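My dog Etim eats better than I do, and I've made my peace with it. What I haven't made my peace with is the price of kennels, and the way we all pretend a nice website tells you anything about one. So, a small grumble from me (with tea).

I've used three boarding places in the last few years. The first was Okmont, out past Proststead, and it was lovely to look at. There were fluffy beds, a webcam and a "welcome hamper" with a biscuit in the shape of a bone. I paid 600 pounds for a fortnight in January, and when I rang to ask how he was eating, the girl on the phone had to go and find out which dog he was. He's a very large brown dog with one ear that won't stand up! I don't blame her at all, poor thing. She was new and there were dogs everywhere.

The place I use now charges over 100 pounds a week less and has no webcam. The man who runs it, Ekene Isah, asked me more about Etim in our first ten minutes than our old vet did in four years. Does he guard his bowl? Is he funny about men in hats? (He is, terribly.) When did he last have his boosters, and could he see the card, please, the proper one with the stamps? I'd left it at home and he sent me back for it, which was a pain on a Friday afternoon with the car already packed, and I was cross all the way to the roundabout and then rather pleased.
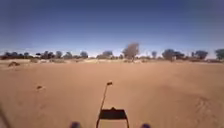
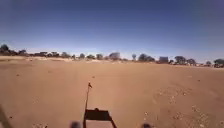
Should you visit a kennel before you book?

Every time, and go during the day when the dogs are up and the staff are busy, so you can see how they talk to the animals.

I know people who feel rude asking to look round. I did too. But we'd look round a nursery, wouldn't we, and a toddler can at least tell you if lunch was horrid. If a kennel won't let you past the front desk at all, I'd take my lead and my money elsewhere. A set visiting hour is fair enough, dogs need their naps.

My other bugbear is the extras. At Pultis, which was my second try, the basic stay looked like a bargain until I added the "cuddle time" and the second walk and the charge for giving him a tablet he'd eat off the floor if you dropped it. A second walk isn't a treat for a dog his size. Put it in the price and let me decide if I can afford it!

I'm not saying cheap is better. My sister's cats go somewhere quite grand and come home fat and smug, and she's never had a moment's worry. I'd just like us to spend less time looking at the bedding and more time asking who's there at night. Okmont's brochure didn't say, and I'm ashamed to tell you I never asked. Ekene sleeps upstairs with the window open, and he told me so before I'd even got my coat off.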